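ok equipment budget thread, because three people asked and I'm tired of typing it in DMs. We're a small lab, two benches, one arm per bench, and I have to hand in the plan for next year by September. Going to think out loud

1/ background. We sort and tray small parts for other people's assembly jobs. Bench one has been running a while. Bench two is newer and is the one eating money

2/ first thing I did was go through every receipt. Not the big ones, everyone remembers the big ones. The little ones. Tape, finger covers, screws, trays, a cable that cost more than my shoes

3/ total for small stuff on bench two since we set it up: $2081. I had budgeted zero. There was literally no line for it. I had "arm" and "gripper" and "table" and then a line called misc with nothing in it

4/ Rima Nassar (does our purchasing, very patient) asked me what a consumable is. Fair question. My answer now: anything I've ordered twice

5/ so the list of things I've ordered twice: grip tape, finger pads, trays, the little foam feet, cable ties, wipes. Gripper fingers themselves are going on there too, I've decided. I used to put them under hardware and hardware gets approved once a year, which is way too slow

6/ tape first. Tape is cheap so we never planned for it, and then it gets left on way past when it should come off. The left finger on bench two has white and grey tape on it, crinkled, peeling, black showing through in patches. The other one has no tape that I can see. So is that a matched pair? For budget purposes I'm calling it one pair due for replacement
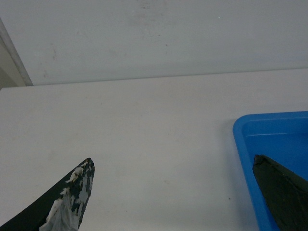
How many spare finger sets should you buy with a new gripper?

Two full sets per gripper, on the same order as the gripper. One goes on when the first wears out, the other stays in the drawer until its replacement has physically arrived. If the maker only sells them in bigger packs get the pack.

7/ prices, what I have so far. Quote from Allum for finger sets, machined, our tip shape: $238 a set. Quote from Skikau is lower per set but they want a minimum order and shipping is extra, still waiting for the real number. Will post when I have it

8/ Allum lead time is 19 working days. That number matters more to me than the price tbh. If a tip goes and there's no spare, that's most of a month with one bench

9/ someone is going to say print them. We have printed them. Fine for trying out a shape, and I'd do it again for that. For every day use I was reprinting constantly and my time isnt free, even if it looks free on the spreadsheet

10/ trays. We use blue plastic ones with a raised rim. Boring, cheap, please standardize on ONE. We had three kinds at one point and every swap meant somebody re-teaching positions. I now buy the same tray for both benches and keep a stack under the table

11/ table. I wanted the fancy one with the hole grid. Got a plain white top and I'm keeping plain white in the plan. Scuffs wipe off mostly. Money saved there went to a second wrist camera, no regrets

12/ ok the actual big question, third arm or no third arm. Everybody wants the third arm. I also want the third arm

13/ but I did the sums and a third arm with the same non-budget for small stuff just means three benches waiting on tape. So the order in my plan is: stock bench one and two properly, THEN arm

14/ Uthai Chantharasri disagrees and he's not wrong about everything. His point is that capital money has to be spent in the year it's given and consumables money can come later. True at our place. Maybe not at yours, check before you copy me

15/ compromise we landed on: put the spares on the same purchase order as the arm, as "initial spares." Then it's one approval. Rima says this is fine as long as they're quoted together by the same vendor. So ask for it in the quote, don't add it after

16/ this kind of rules out Ko for us, they'll quote the arm but not the fingers. Nice arm though. Pumov quotes everything together but their support is email only and I got burned by that once, with a different company, so I'm a bit twitchy

17/ numbers for the small stuff line, per year, both benches: I'm asking for $2000 plus the finger sets as a separate line. Separate on purpose. When they were lumped together the fingers always lost to whatever somebody needed that week

18/ also adding a column for "date last changed" next to each item. Tape, pads, fingers, all of it. Right now that info lives in my head and in a notebook I can't find

19/ things I'm leaving out of the plan: a safety fence upgrade (seperate budget, different person), training, and software renewals. Renewals come out in the spring and I'm not dealing with that here

20/ things I haven't figured out – how long a taped finger should go between re-tapes. I don't have a real number. If you run something similar and you track it please tell me, would rather use your number than make one up

21/ will add the Skikau quote under this when it shows up. Draft spreadsheet is dated 4/14/26 so if you got an older one from me throw it out, the tray line was wrong

22/ oh and buy the wipes in the big box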